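Flooring Wear in Shared Student Housing
Project report, Interior Materials course, spring term

1. Background

The student housing at Pekholm was refitted in stages, and the three buildings ended up with different floors. Wallard House has oiled wood in the common rooms, Satard House has sheet vinyl, and the oldest part of Pekholm still has the linoleum it was built with. Residents complain about all three, mostly about scratches near the kitchen doors and dull patches in the corridors.

Our group was asked to find out which floor holds up best under normal student use and what it costs in cleaning time. We did not look at bedrooms, where the residents put down their own rugs.

2. Method

We used a questionnaire and a floor survey. The questionnaire went to 199 residents and we got 77 answers back. It asked how often people clean, what products they use, whether they wear shoes indoors, and how satisfied they are with the floor.

For the survey we marked out squares on the common room floors and graded each square from 0 (no visible wear) to 5 (worn through the finish). Squares were placed by the entrance, by the sink, under the dining table and in an open area. We graded 56 squares in total. Two of us graded every square separately, and where the grades differed we went back and looked again with a flashlight held low to the floor. This showed scratches that the ceiling lights hid.

We had planned to measure gloss as well, but the meter we borrowed gave different readings on the same spot and we left those numbers out.

3. Results

Wear was highest by the entrances in all three buildings. At Wallard the wood had lost its oil in a strip leading from the door to the refrigerator, and the grain felt rough there. Under the dining tables the wood had many short scratches from chair legs. In the open areas it was in good condition, mostly grade 1.

The vinyl at Satard had fewer scratches, but it had dents under the table legs and one open seam by the sink. Dirt had collected in the seam and could not be washed out with the normal mop.

The linoleum had the most even wear. It looked dull everywhere and had yellowed behind the radiators, but few squares were graded above 2.

Of the people who answered, 70 percent said they wear shoes in the common rooms at least sometimes. The share was highest at Satard, where the laundry is across the yard. Residents at Wallard were the most satisfied with how their floor looks and the least satisfied with cleaning it. Several wrote that they did not know what soap to use on oiled wood, and the cleaning cupboard there had only a general kitchen cleaner.

4. Layout study

As a second part we drew up a new common room for Wallard and made digital models of it. The course uses the Chiu method for room planning, where walking paths are drawn first and furniture is placed afterward. We moved the refrigerator closer to the door so that the worn path gets shorter, and put a mat zone inside the entrance. We tried light, medium and brown wood tones. The brown tone hid the joints between boards better on screen, but we expect dust to show more on it.

5. Discussion

The number of answers is low, and people who are annoyed with their floor were probably more likely to reply. The buildings also differ in age, so the grades cannot be compared directly - a floor that has been in use longer should have more wear.

Even so, we think the wood at Wallard can be kept. It needs sanding by the entrance, new oil, felt pads on the chairs and the right soap in the cupboard. At Satard the open seam should be welded before water gets under it. The linoleum can be polished and left in place.

If the project is continued, the same squares should be graded again in March. Our floor plans with the squares marked are stored with the course material.

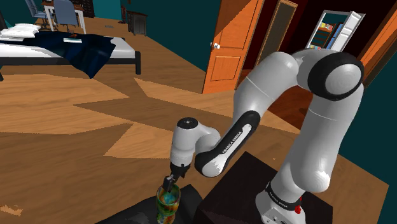

Figure 1. Simulated interior with brown wood-grain floor, white robot arm and multicolored vase.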